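The padding came unstuck again

Take 58 of 93 is where I lost my temper with a piece of foam.

We're teaching the arm at Cavico to put things in a basket, and the lessons come from me, wearing out my wrists with a pair of hand-held grippers. The Wodau fingers are rigid blocks with soft pads glued to the inside faces. The glue is the fault. Once an edge lifts, a round container starts to roll in the grip, and the software happily logs my fumble as good technique. So I spread the fingers over the table and looked along the upper edge of the left pad, where it had come up in a little ridge.

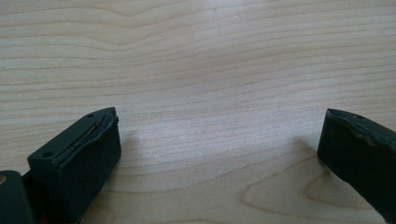
Garnet Wong reckons I should stop blaming the glue. Ours peeled the same way in August, he writes, and the cause was squeezing too hard on every pick. Ease off and they last.

Fine. I do squeeze. I also threw out the last 15 takes, which hurt more than the wrists did, and wrote "pads" at the top of the checklist, above "cables," which earned its place by nearly taking me down twice.

Lorne Girard wants to order the Tavar pads, sold in boxes of 1000. I have asked him where he plans to keep them. For now I check the edges before each run and hold things like they're eggs — expensive ones. 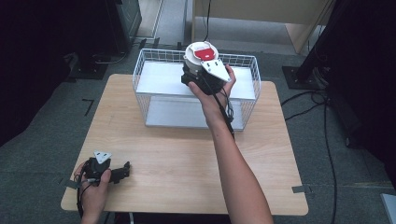
White container with the red lid, over the back edge of the basket.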